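Accueil > Actus > Robots et maison
Dernière mise à jour : novembre, 11 h
Temps de lecture : 2 min

Alors, le robot qui débarrasse la table, c'est pour quand ? J'ai posé la question à Rangi Lockyer, de chez Villov, qui prépare en simulation un bras pour ranger la cuisine (le projet s'appelle Sisevholm, ne me demandez pas pourquoi !).

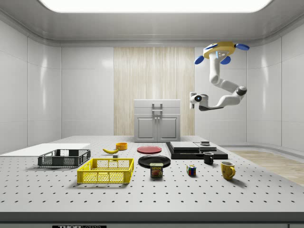 Le bras au-dessus de la table virtuelle, avec vaisselle, caisses et banane.

Pour l'instant, Rangi reste prudent. Sur 81 essais de rangement de tasses, 30 ont échoué, et moi qui casse une tasse par mois je me suis sentie moins seule.

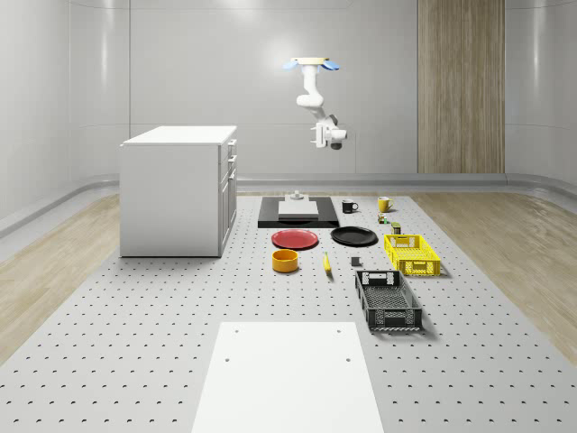
Le plus dur, selon lui, ce sont les anses : un petit décalage et la pince passe à côté. Viennent ensuite les tiroirs, qu'il faut tirer droit. 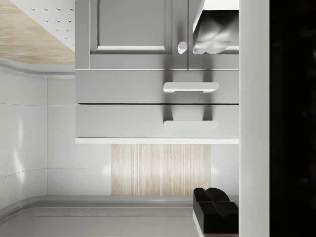 Maribeth Bañez, qui tient une épicerie à Grelbridge, aimerait bien lui confier ses rayons, mais pas avant d'avoir vu la chose marcher en vrai. Je la comprends ! Villov annonce environ 1400 essais virtuels de plus avant de passer au vrai bras, dans son atelier de Te Moana.
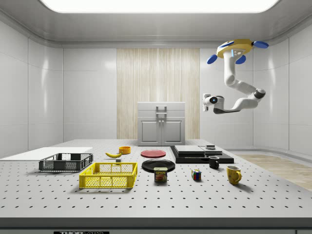

Boîte de SPAM, Rubik's cube et tasses sur la table de simulation.

En attendant, chez moi, la vaisselle c'est toujours à la main.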